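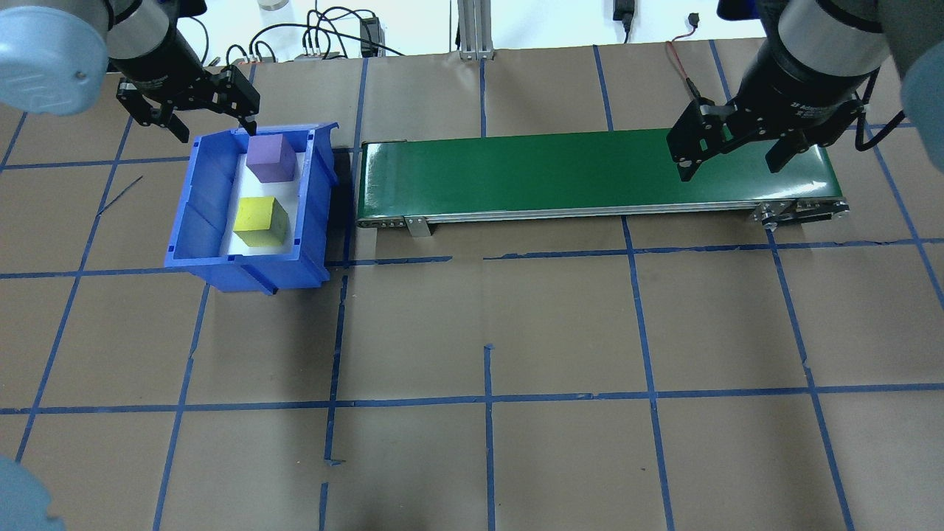
Two foam cubes in a blue bin, with blue tape across brown paper.

The Button Tin
by Pavithra Kurian

My grandmother kept her buttons in a cookie tin, and on rainy afternoons in April she would let me tip the whole lot out on the bedspread, which made a sound like a small hailstorm and sent the cat under the dresser every time.

"Find me a green one," she'd say, threading her needle against the window light, and I would hunt and hunt, because there were 689 buttons in there (we had counted them once, when I had the mumps) and hardly any were green.

The year I turned 57 my brother mailed me the tin from Fevard, wrapped in 3 old dish towels and far too much string. I sat right down on the kitchen floor in my good skirt and pried up the lid, and oh, the smell of it, all pennies and lavender!

On the very top lay a green one, with a bit of her thread still knotted through it. I put the kettle on and went to look for a needle.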